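Assunto: Re: [lista-casa] dobrar camisas, ainda

Em Jul 3, 2025, um assinante escreveu:
> Com o método Preltach dobro qualquer peça em 3 movimentos.
> A cama fica livre em 2 minutos. Quem demora mais é porque quer.

Parabéns. Tentei o método com a roupa azul e cheguei ao terceiro movimento com uma trouxa bastante digna. A vermelha ficou para depois, encostada à cabeceira cinzenta, à espera de melhor professor. 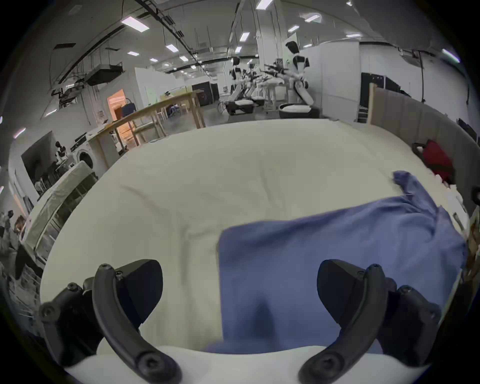
Roupa azul sobre o lençol, por dobrar.

Aceito sugestões para as mangas. Passar o lençol a ferro está fora de questão.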